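**Small tenant in a half-empty mall, renewal coming up. Do I ask for a rent cut or get out?**

Posted by rillar_shopkeeper

Hi all, long-time reader, first time asking for help. I have a small kitchen and gift store called Rillar in an indoor mall, 600 square feet, on the lower level between a shoe repair counter and what used to be a phone place. My lease is up in February and I have no idea how hard I'm allowed to push.

The big problem is Baloch. They were the department store at our end of the mall and they closed last spring. The landlord keeps saying there's "strong interest" in the space, and I've heard everything from a gym to a trampoline park to a county office. So far it's a wall of white drywall with a poster of a smiling family on it. My sales have dropped, and the afternoons are the worst. Between two and four I can do my whole week's ordering without being interrupted.

The renewal offer came by email. Five years, base rent up a little every year, and common area charges on top of that at whatever they turn out to be. Those charges are what really gets me! They went up after Baloch left, and when I called the office the girl there said the costs get shared between the tenants who are still open. So I'm paying more to keep up a hallway with fewer people walking down it.
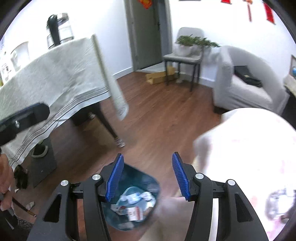

Geert De Smet thinks I should sign nothing longer than a year and make them put the Baloch problem in writing. My brother-in-law thinks I should take the five years because the next tenant will bring everybody back and then I'll be priced out. I go back and forth about twice a day.

Other things that may matter:

- I've been there 8 years and never paid late
- I have a personal guarantee on the current lease, and the new one has it too
- There's a strip center across the highway with two open units, but no foot traffic to speak of and I'd need to build everything out
- My lease doesn't say one word about what happens if the big store closes (yes, I know, I was young)

Has anybody here gotten a landlord to come down in a situation like this? What did you ask for, and did you bring a lawyer or just go in by yourself? Any help is welcome, I have to answer them in a few weeks.

---

**Edura_Linens**

I was you three years ago, just in another mall, so take this as one shop owner's story and get a lawyer to read the thing before you sign. Mine charged a flat fee and it was the best money I spent that year.

First, they need you more than the email makes it sound. An empty lower level is very hard to lease, and a store that's open and pays on time helps them sell the rest of the hall. Walk your end of the mall with a notebook and write down every dark unit. I did that and put it on one page, with my monthly sales before and after the big store closed on the back. The leasing guy got a lot friendlier once he'd read both sides.

Then I asked for these, in this order:

1. **Percentage rent instead of base rent** until the big space is open again. You pay a share of your sales, so if the mall is slow they feel it too. I got this for eighteen months and then it stepped back up to a base rent.
2. **A cap on the common area charges.** Ask for the last three years of statements. Mine had a parking lot repaving in there that my lease said was the landlord's to pay, and I got a credit of $216 a month for the rest of the year. It took four emails and one kind of tense phone call.
3. **A co-tenancy clause.** It says that if the anchor is dark past a certain date, your rent drops or you can leave. They will tell you small tenants don't get those. Some do. Have your lawyer spell out what counts as a replacement, though, because a seasonal costume shop in one corner of the old store is technically a tenant.
4. **A way out.** I got the right to terminate after year two with 70 days' notice. I never used it, but I slept better.

On the personal guarantee, ask for it to shrink over time. With your payment record you could ask for it to go away altogether. Mine went down to six months of rent and that was as far as they'd go.

I didn't get everything. They said no to paint and new lights, and they wouldn't touch the hours I have to be open, which I still grumble about every January. But I'm still here and the math works.

One more thing — don't let the old lease run out while you're talking. Look for the word "holdover" in it. In mine the rent jumped by half if I stayed even a day past the end without a new deal.

---

**rullia_dad**

Move out. Malls are done. My wife had a card kiosk at Rullia and they strung her along for two years with "strong interest" too, same exact words lol. Strip centers are cheaper and people can park in front of your door.

---

**mapleandpine**

I wouldn't go that far, kitchen stuff is a browsing thing and people don't drive across a highway to browse. But do get a quote on the strip unit, even if you never want to set foot in it. When I renewed I had a real written offer from another place in my bag, and I brought it up once, near the end of the meeting.

Also ask for a short extension right now, three or four months on the same terms. It's a small favor, it takes the February date off your back, and by then you might know who's going into the Baloch space. Agree with Edura_Linens on the flat fee lawyer. Ask for one who mostly works for tenants. The first one I called turned out to do the leases for my own landlord!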